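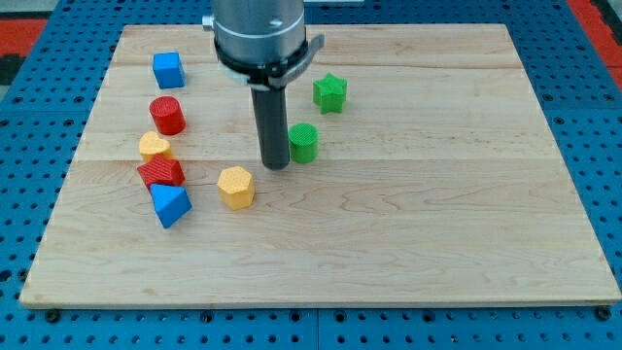
Section 4. Setting out the board and blocks

The Dollow sorting set is used on a flat board, with the blocks placed on the top surface and moved from one area to another. Set up the board before you open the bag of blocks. The board is pale wood made up of planks, and it can sit directly on a blue pegboard worktop or on any firm table. Blocks do not need to be in rows to start with. A loose scatter towards the left and middle, with the yellow heart close up against a red block and the blue cube near the far edge, is a perfectly good starting layout for the free sorting activity in 4.3.

4.1 Placing the board

1. Clear the worktop and wipe it with a dry cloth.
2. Lay the board down with the smooth side up. The maker's stamp (Clekuron) should be underneath.
3. Turn the board so that one long edge faces the person who will be sorting.
4. Press down on each of the 4 corners in turn. If the board rocks, slide it a little way along the worktop and try again.
5. Leave a hand's width of free worktop on every side.

Note: On a pegboard worktop, take out any pegs under the board first. A single peg left behind is enough to make it rock.

Caution: The board is heavier than it looks. Lift it with both hands and keep your fingers clear of the underside when you lower it.

4.2 Putting out the blocks

1. Choose the blocks for the activity from the activity cards. For a first session use a small mixed group of red, blue, yellow and green.
2. Tip the blocks into the tray, not straight on to the board. They mark the wood if they are dropped from a height.
3. Place the blocks one at a time. Stand cylinders upright on a flat end. Prisms may be stood up or laid down, but the activity card will say if it matters.
4. Keep all blocks at least 2 cm in from the edge.
5. Put the remaining blocks back in the bag and close it.

Note: The blocks have a fine texture on their faces. It is part of the moulding and should not be sanded or polished off. Blocks from older Cokis sets are smooth and slightly larger. They can be used on the same board, but do not mix the two in stacking activities — the sizes do not match and the stacks will lean.

Caution: Small blocks are a choking hazard. Keep them away from children under three.

4.3 Free sorting

1. Start with the blocks scattered, leaving the right-hand side of the board as clear as you can.
2. Decide on one rule, either colour or shape.
3. Move the blocks to the clear side one by one, making a group for each colour or shape.
4. Check the groups against the rule, then scatter the blocks again and use the other rule.

The heart and the triangular prism are the ones most often put in the wrong place when sorting by shape, as people tend to group them together as "pointed". The activity cards treat them as separate shapes.

4.4 Cleaning and storage

Wash the blocks in warm water with a little washing-up liquid, then rinse them and dry them on a towel. Do not put them in a dishwasher. The board must not be soaked. Wipe it with a damp cloth, dry it straight away and stand it on its long edge until the next day.

Store the board flat, away from radiators. If a plank starts to lift, stop using the board and order a new one. Gluing it back leaves a ridge that the blocks catch on.

4.5 Spare parts

Full bag of blocks, 96 pieces: order code 605
Storage tray: supplied by Shokri, order through your usual dealer
Replacement board: give the number stamped on the underside

Single blocks are not sold separately. Activity cards are reprinted each October and can be ordered at any time of year.

Section revised 2018-06-25 by Simin Mousavi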